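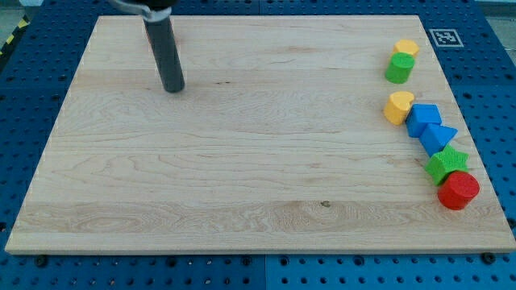
Oiling a chopping board is one of those jobs I put off for months and then wonder why, as it takes me 8 minutes and the kitchen smells lovely afterwards. I do mine every October and again whenever the wood starts to look chalky. Pale maple with the grain running across the width in soft wavy streaks, like this one, is my favourite sort to do (the oil brings all that tan and gold up a treat!).

First, wash it with hot water and a drop of washing-up liquid, both sides, and stand it on its edge overnight. Don't leave it flat or it'll cup. I ruined a perfectly good one that way in our old flat in Bustbridge.

Next day, rub it over with fine sandpaper, always going along the grain, and wipe off the dust. Then pour on a puddle of food-safe mineral oil. I use the Plikum one, 3 quid from the market, and a bit of old T-shirt. Do the edges and the ends too, they drink up loads.

Leave it for a few hours, wipe off whatever hasn't soaked in, and go again. New boards want 3 coats, older ones usually manage with one. Please don't use olive oil, it goes sticky and starts to pong!

Rizwan Bajwa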